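Henholm 46 Work Table: Review After One Summer

I bought the Henholm table in May to replace a folding table that had started to sag in the middle. I wanted something with a plain white top for the spare room, where I cut fabric, wrap packages, and do most of the small jobs that used to land on the kitchen counter. It has been in use nearly every day since then.

The number in the name is the width in inches. The table comes in one color and one size, with either fixed legs or adjustable legs. I got the adjustable ones. The price with those legs was higher than I had planned on, and delivery was extra.

Assembly

The box is flat and heavy. Inside are the top, four legs, two side rails, a bag of bolts, and a hex key. The instructions are drawings only, and the drawing for the rails is hard to read. I put the first one on backward and had to take it off again. Apart from that it went together without trouble. Have your own hex driver ready, as the key in the bag is short and hurts your hand after a few bolts.

All the holes lined up. One bolt was missing its washer. I wrote to the store and got a new one in the mail nine days later.

The top

A white top shows everything, and I knew that going in. Dust, thread, pencil shavings, and coffee rings are all easy to see. For cutting and sorting I count that as a plus. I find dropped pins right away.

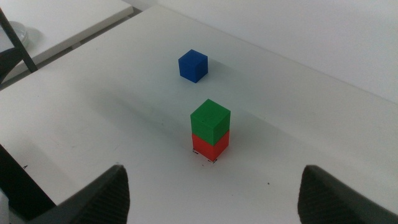
Pencil wipes off with a damp cloth. Ballpoint needs dish soap and some rubbing. Permanent marker is harder. I got most of one line off with rubbing alcohol, but a pale gray trace is still there if you look for it at an angle. I would not use anything rougher than a soft sponge. The care sheet says the same thing, and I tested a scrub pad on the underside to see what would happen. It left fine scratches.

Heat is the other limit. The care sheet says no hot pans and no irons. I keep a wool mat on the left end for pressing seams and have had no marks there. I did set down a mug of tea without a coaster many times, and nothing came of it.

The finish is low gloss, so a desk lamp does not bounce straight back into your eyes. I had a glass top before the folding table and this is much easier to work on in the evening.

Legs and wobble

The legs adjust in steps with a pin, and each one also has a screw foot for uneven floors. My floor slopes toward the window. It took two tries with a level to get the table flat, and it has stayed that way.

At the lowest setting it does not move at all. At the highest setting there is a small sway from side to side when I write or erase hard. A sewing machine at full speed makes it worse. I ended up two steps below the top, which suits me standing, and the sway is slight enough that I stopped noticing it.

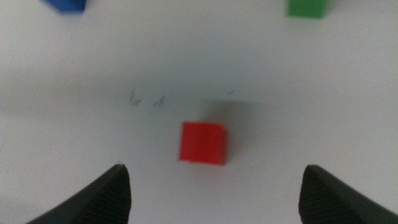 Changing the height is not a one-person job unless you clear the table first. Each leg has to be lifted and pinned on its own. If you want to go from sitting to standing several times a day, buy something with a crank or a motor.

Edges

The front edge is rounded a little and is comfortable for the forearms. The back edge is square. On mine the edge strip had lifted at one corner by August, over a length no longer than a fingernail. I pressed it down with wood glue and a clamp overnight and it has held.

Compared with the Plenov

Before ordering I also looked at the Plenov bench, which costs less. It has a thicker top, but the legs are fixed and the color is closer to cream. The crossbar sits right where my knees would go. If you only ever stand, it may be the better buy.

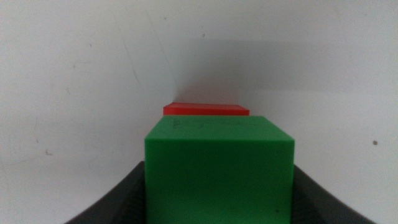
Storage

There is none. Henholm sells a drawer that hangs under the top, but it takes up knee room and I have not missed it. I use a rolling cart instead.

Would I buy it again?

Yes, with the adjustable legs, and I would skip the highest setting. The top has been easy to live with and the frame is solid at a normal working height. I would take off a point for the lifted edge strip and half a point for the instructions.

Rating: 3.5 out of 5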